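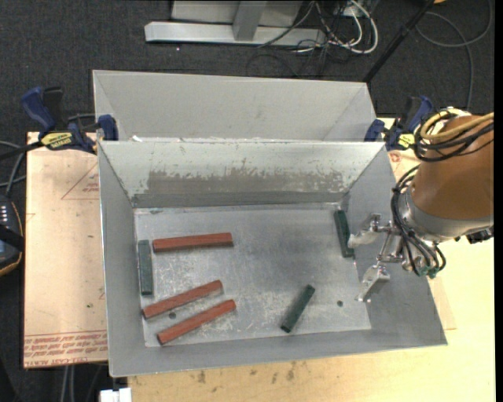 Ticket 591 – Protective stop on approach to right wall, front bin
Opened by: Cecilia Gbeho
Assigned to: Kekeli Nartey
Site: Gurnavthorpe, Pukar cell
Opened: September 6, 2018
Priority: Medium (raised from Low after the second stop, lowered again after lunch)
Status: Closed, with a change to the cell rules

Description
The Pukar arm goes into a protective stop when it tries to pick next to the right wall of the front bin. Picks near the middle and the left are fine. The message on the pendant is "contact force above limit," and it does not say contact with what. The worst case is the green block near the back-right corner, lying along the wall, with a spread finger beside it and very little room for anybody's opinion about tolerances. The cell is running the red and green block set. Bar clamps are on both sides of the bins, as required. I have not moved anything, and I would like that noted, because last time it was the first question.

Steps to repeat
Load the block set. Put a block along the right wall. Start the pick program at normal speed. Wait.

Comment – Kekeli Nartey
Thank you for not moving anything. Has anyone else moved anything?

Please send the stop log, the name of the loaded program and the payload setting on the pendant. Leave the arm where it is until you have the joint positions saved. Then switch to manual reduced speed before backing it out, and back it out along the approach path. Do not push it by hand. Cell rule 4 covers this and has done so since the previous gripper, may it rest.

Comment – Cecilia Gbeho
Log attached. Program is Asante, payload setting matches the label on the tool shelf. Joint positions saved. Backed out at reduced speed, no second contact.

On whether anyone moved anything: the shift notes say "tidied bins." That's the whole note.

Comment – Kekeli Nartey
"Tidied bins" is a machine change. I know it doesn't feel like one.

The log shows 153 completed picks before the first stop, and every stop after that is on a right wall approach. A gripper fault would show up all over the bin. So I am looking at three suspects, in the order I'd check them:

1. Bin frame. The program stores where the bin is. If the bin got tidied, the program is now working from memory.
2. Wall clearance. Asante has a keep-out distance from each wall, set by whoever taught the cell.
3. Hoses and cables at the wrist. If the bundle drags on the rim during a low approach, the force reading picks it up and blames the block.

Please do number 3 first, it needs no tools. Manual reduced speed, enabling switch in hand, one person at the pendant and everyone else outside the taped line. Step the arm down to approach height and watch the hoses that loop under the wrist.

Comment – Cecilia Gbeho
Done. Hoses stay clear of the rim at approach height. They are not pretty, but they are clear.

I also looked at the black cables and yellow tubing higher up on the link. No pulling at any of the taught points. At full reach toward the back wall the loop gets shorter than I'd like. Should that be its own ticket?

Comment – Kekeli Nartey
Yes, open a separate one. Tickets that hold two faults get closed when the easier one is fixed.

Now the bin frame. Clamps first: handle tight, jaw seated on the metal rim, no rocking when you press on the corner of the bin. After that, run the touch-off routine on three points and send me the numbers. Power to the gripper off while your hands are in there, please. The scratches in the floor of that bin are all from things that were supposed to have stopped.

Comment – Cecilia Gbeho
The right clamp was tight. The left clamp was also tight, and I'm told it always had been. The bin doesn't rock. Touch-off results: the front bin sits 2 mm to the left of where the program thinks it is. No twist. Rear bin not checked, the program doesn't use it.

So the clamps are doing their job and holding the bin very firmly in the wrong place.

Comment – Kekeli Nartey
That's the fault. With the wall 2 mm closer to the path than the program expects, the outer finger has nothing left to give on that side. The left wall gained the same amount, so picks there got easier and went unreported, as good news does.

Please do not fix this by turning up the force limit. I mention it because the change history shows someone opened that screen this morning and then closed it again. I'm grateful for the closing. The limit comes from the cell risk assessment, and changing it means redoing the assessment, signing it and sending it to Utimska, who will have questions.

The fix:
– Update the bin frame from the touch-off values.
– Save it under a new revision. Don't overwrite the old one.
– Run the wall picks at reduced speed, then at normal speed.
– Write your name and the revision on the cell sheet.

Comment – Cecilia Gbeho
Frame updated, old revision kept. Wall picks pass at reduced speed, including the back-right corner. Normal speed also passes. I left it running on the full block set and it is at 709 picks with no protective stop. Name and revision are on the cell sheet, under a coffee ring that predates me.

Comment – Kekeli Nartey
Good. Before I close it, the following goes into the Pukar cell rules as 4a:

Loosening, moving or replacing a bin or a bin clamp counts as a change to the cell. After any such change, run the touch-off before automatic mode and record the result, even when it is zero. The words "tidied," "straightened" and "nudged" in the shift notes will be read as "moved."

Any objections?

Comment – Cecilia Gbeho
None from me. Day shift asks whether wiping the bin counts.

Comment – Kekeli Nartey
Only if the clamps come off.

Comment – Cecilia Gbeho
They say they'll wipe around them. Cable ticket is open and assigned to you.

Status changed to Closed by Kekeli Nartey.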